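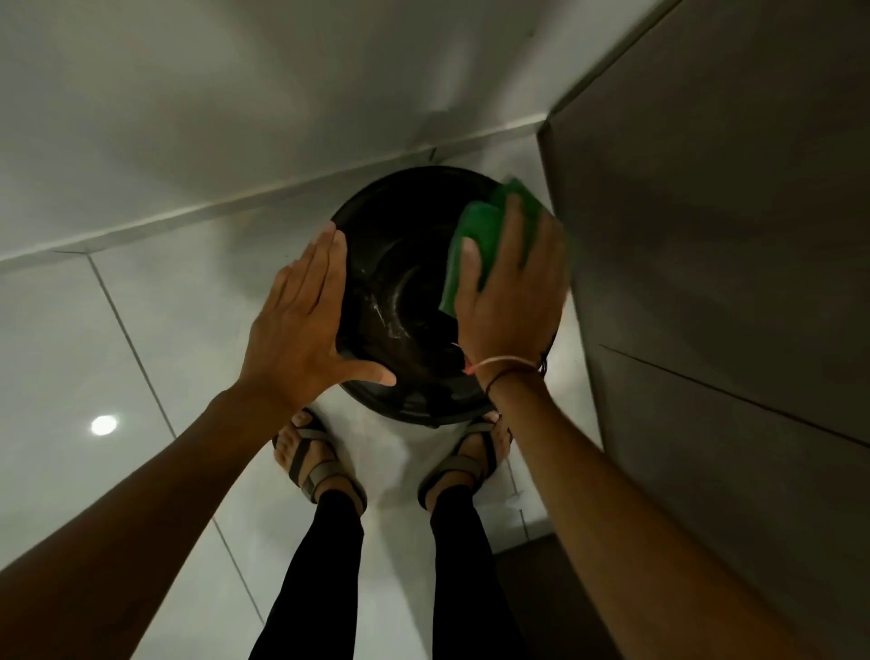
Washing a black bowl with a green sponge

Hadley Poetry Reading Group
Minutes of the February meeting, held in the upstairs room at Brollar Library, 7.15 pm

1. Minutes of the last meeting
Agreed, with one correction: the anthology under discussion was the Stetsiuk Press edition, not the Ostetti one. The line numbers differ between the two.

2. Matters arising
The library has put our spare copies on the shelf by the lift. Two are still out. Anyone holding one is asked to return it to the desk.

3. Poem for discussion: "The Ferryman's Daughter"
The poem was read aloud twice by different members. Most of the talk was about the fourth stanza, where the speaker changes from "she" to "we". One view was that the daughter has been speaking all along and only admits it there. Others took "we" to mean the village, and pointed to the bell in stanza two. No agreement was reached.

The half rhymes were discussed briefly. Several members had not noticed them on the page but heard them clearly at the second reading. It was asked whether the river stands for death. The general feeling was that it does in the last stanza, but that in the first it is a river with a fare to be paid.

A member asked for it to be noted that the ending is too sudden.

4. Essay booklet
Five essays have been received. The limit stays at 2,000 words. The longest is 1,985 and the shortest 1,063. A request to raise the limit to 3,000 was put to the meeting and lost by seven votes to four. Quotations should be kept short and give line numbers from the Stetsiuk edition. Two essays need these added before they go to the printer.

5. Next poem
"Salt Road" and "Letter to an Orchard" were proposed. "Salt Road" was chosen on a show of hands. Copies will be at the desk from Sunday.

6. Any other business
The heating in the upstairs room was raised again. The secretary will write to the library.
Tea money remains at 50p.

The meeting closed at 8.50 pm.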